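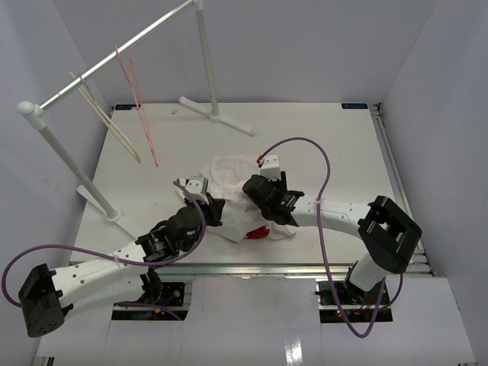 Morsy opens refill station in Fleltonton

Packaging supplier Morsy will open a refill station in Fleltonton in December. The site holds 292 dry goods and cleaning products, dispensed by weight into containers brought by the customer. Glass jars can be borrowed against a deposit and returned within six weeks.

A trial at the Flurnumon shop avoided the use of almost 3,000 single-use plastic bags – counted at the till. Containers must be clean and have a lid. Opening time is 9 am.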